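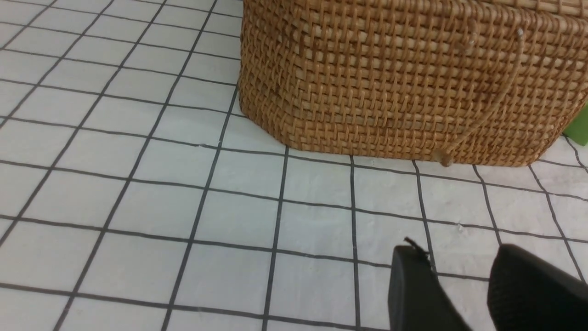

Tempo de leitura: 2 minutos

5. Colocação e manutenção do cesto entrançado

A presente secção aplica-se aos cestos de grande formato da linha Aline, destinados a assentar diretamente no pavimento. Antes de iniciar, verifique se o número 2034 consta da etiqueta que acompanha o produto.

5.1 Colocação

1. Varra e seque o pavimento. Em chão de azulejo, limpe igualmente as juntas, onde se acumulam areias que desgastam o entrançado da base.
2. Pouse o cesto com a base inteira apoiada. Não o arraste.
3. Mantenha uma distância mínima de 30 cm em relação a radiadores e outras fontes de calor.
4. Disponha o cordão sobre a face frontal, sem o prender sob a base.
5. Confirme que o nó inferior do cordão se encontra firme junto ao rebordo.

Nota: o bordo inferior pode apresentar uma linha ligeiramente ondulada. A alternância de tiras claras e escuras é própria do material e não constitui defeito.

5.2 Limpeza

1. Retire o pó com uma escova macia, seguindo o sentido das tiras.
2. Passe um pano bem torcido, sem detergente.
3. Deixe secar à sombra, em local arejado, antes de voltar a encher o cesto.

Cuidado: não levante o cesto pelo cordão. Utilize ambas as mãos, apoiando-o pela base.

Cuidado: não lave o pavimento com o cesto no lugar. A humidade retida sob a base pode manchar o entrançado.

Para a substituição do cordão, consulte a ficha 273 do catálogo Dovura.

Revisão do texto: Titilayo Ekwueme. Edição de junho de 2019.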